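Can a Machine Do My Chores Yet?
5 min read

Do you own a robot that cleans up?
I wish! I have a Grillard vacuum that eats socks, and that's the whole fleet. I just read a lot and pester people who build these things.

So can one clear a table?
Sometimes, slowly. The Dadudex folks told me their arm put away 46 items out of 92 in a kitchen it had never been in (my kid would do better, with bribes).

What about shop work, like packing boxes?
Much closer. If every box is the same and the light never changes, I'd buy one today.

Why is small stuff so hard?
Because it's all different! A pump bottle is stiff and tippy, a foil packet crumples, and a tube can be standing up one minute and lying down the next. People teach the motions with grippers held in the hand, over and over, on tables like these:

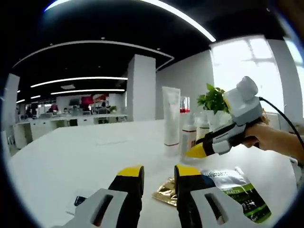
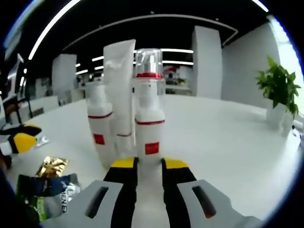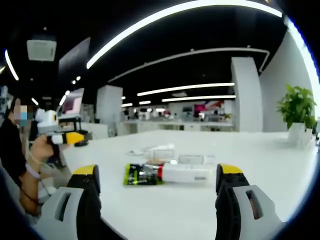 How many tries does it take to learn one chore?
I've heard 1000 for a simple pick and place, and more if you want it to cope with a new bottle. Laundry is a whole other beast.

Should I wait to buy?
For a vacuum, no. For something with arms, I'm holding off and checking again in September.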